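Doodle Sheets & Covers: Your Questions

Pettigrew Linen Share, Clevine. Last updated July 4, 2019 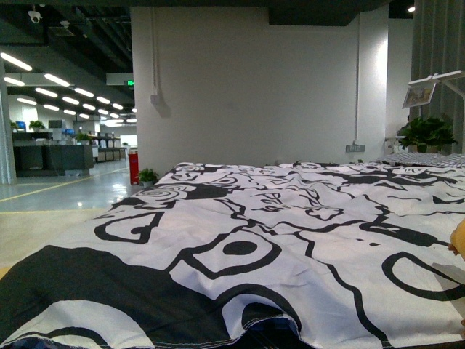
The black and white doodle print laid out over the navy check, bit rumpled still.

We get asked the same things over and over so have put them all in one spot. If yours isn't here, email Mavis.

What sizes do they come in?
Single, king single, double, queen. No king at the moment. Cot size was tried once, the big shapes looked silly on it so we dropped it.

Is the print the same all over?
No. Big bold shapes at one end, small crowded stuff at the other, squiggles and little faces and so on. Up to you which end goes where. Most people put the busy end near the pillows. Hazel does hers the other way and says it's easier to get to sleep.

Will the black run?
Not in cold. First wash on its own please, cold, no soaker. After that, wash with darks or with other doodle sheets. We did have one go grey and that was a hot wash with a bleach tablet in it, so don't.

Can I tumble dry?
Low only. Line is better. Peg it by the hem and keep it out of full afternoon sun, in the shade or inside out if you can be bothered.

Does it need ironing?
Needs, no. It creases in the middle and where it bunches up against the back of the bed. Smooth it with your hands while it's still warm from the dryer. If you do iron, medium, on the plain side, steam is fine.

Can you see a dark sheet through it?
Depends how dark. Over navy in daylight most people say no, maybe a touch in the white bits if the blind's right up. If that will drive you mad, put a plain white flat sheet between.

Why does it slide around?
It's a flat sheet, no elastic. Tuck the long sides in first, then the foot. Sheet clips work, $13 a set from the hall. We don't sell fitted and have no plans to, sorry.

Can I use it as a throw or a day cover?
Yep, lots do. Good on a divan under the window. Fold the hem under at the front so it doesn't drag on the floor. Grey cushions look nice with it, plain or patterned. Go easy with anything red.

Can the kids colour it in?
People ask this alot. Yes if you've bought it, no if it's on loan! Fabric markers only, then iron on the back to set. Nanami Furukawa runs a colouring afternoon in the July holidays, bookings through the Bovgate desk.

How does the loan work?
18 days, then back to us washed and folded. No charge if you're a member. Late ones are $2 a day. Please don't use strong fabric softner, the next person might have allergies.

I've got a stain, what now?
Tell us. Dab, don't rub. Cold water and a bit of plain soap on the white parts. Texta doesn't come out of the white, we've tried everything. Replacement is $100 for a queen, less for the smaller ones.

The hem stitching has come loose?
Bring it in, Delphine mends them, usually back within the week. Don't pull the thread.

Do you post?
Anness and Clevine only. Anywhere else it's pick up from the hall, side door, mornings.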